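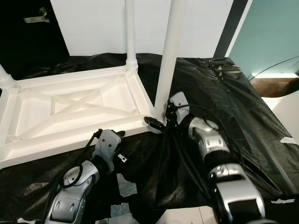 Underside first. Three legs in view, one X of ribs.

1/ Thread on flat-pack plastic stools, the square kind with separate cylindrical legs. I bought a set from Trurwood in August and have put together or taken apart 14 of them since. Notes follow.

2/ Assemble upside down. Seat on the table, ribs facing up, legs pointing at the ceiling. Put a sheet down first. Plastic sheeting is fine and wipes clean.

3/ The ribs carry the load. A flat panel that size would sag under a seated adult. Diagonals through the middle plus straight ribs parallel to the rim give you stiffness for very little material. Same idea as the underside of a storage crate lid.

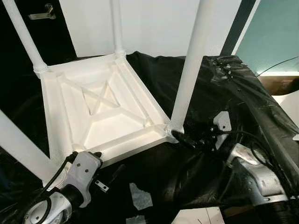 Ringed collars at the base of the legs.

4/ Check the collars. On mine the leg goes in until the bottom ring meets the seat. If one ring sits higher than the other three, the stool rocks. Back it out and start again – do not lean on it.

5/ Hold the leg low, at the base. Pushing from the far end turns the leg into a lever and the corner of the seat takes all of it. I split a Brosness seat that way. It had lasted 970 days.

6/ Order of legs: I do one corner, then the opposite corner, then the other two. Going round in sequence also works, but the last leg tends to fight you.

7/ No glue, no grease. If a leg is loose after a proper fit, wrap the end with one layer of PTFE tape. Two layers is too many on the Trurwood.
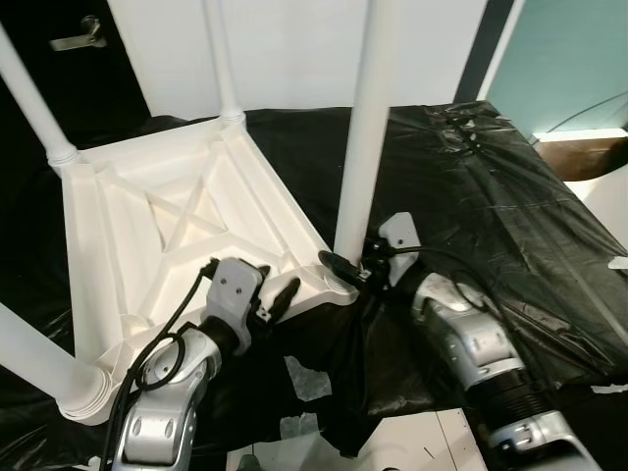
Tamsinbuilds: Does the tape hold up if you take the legs off every week? Mine go in a car trunk and I've been through three rolls.

8/ Replying to the above: no, it shreds. For weekly use leave the joint bare and replace the leg once it wobbles. Pasport sells singles that fit mine, 600 mm, cut to length with a fine saw.

9/ Last check before flipping – sight across the four leg ends. All level, turn it over and sit down slowly.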